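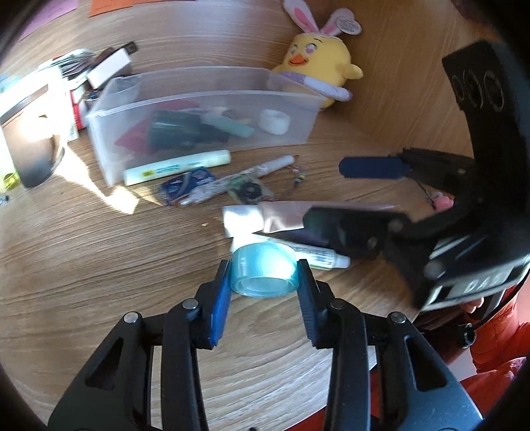 Right fingertip pad in contact with a roll of tape during the grip check. The second gripper is at right.

Hand-Held Gripper Care: Desk Station Gallery

This page records the setup and routine care of the paired hand-held grippers used at the desk station of the Zivlow project. The station was established in December under the direction of Loukia Margaritis. Maintenance is assigned to Vivek Ahuja and Kelly Batista, and all entries are kept in the Resolwood equipment log under item number 2236.

The grippers are inspected before each session. The operator opens and closes the jaws through their full travel, looks over the pivot pins on both sides, and wipes the contact pads with a dry, lint-free cloth. Pads that are lifting at a corner are replaced in pairs, so that the two fingers of one gripper always carry pads of the same age. The links are not oiled at the station. A gripper that binds or rattles is tagged and sent to the bench.

A grip check follows the inspection. The operator closes the jaws on a light, rounded article and confirms that both fingertips meet it squarely. Pad replacement is scheduled at 2000 closures, or earlier if the surface has become smooth.
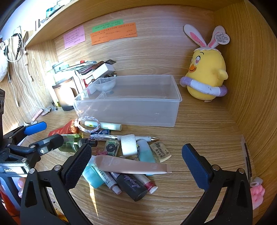

Jaws open over the small articles in front of the plastic bin. Silver pivot pins are visible on both arms.

The open position is used to compare the angle of the two fingers. They should lean toward each other evenly when the jaws are at rest. A difference of more than 2 degrees is entered in the log, and the linkage is adjusted at the bench by Uthai Pongsiri. An adjusted gripper completes 5 grip checks before it returns to use.

Requests for replacement pads and pins should be sent to Washington Sales at the Resolwood equipment office. Please include the item number and the closure count at the last inspection.

Page updated 22 Dec 2018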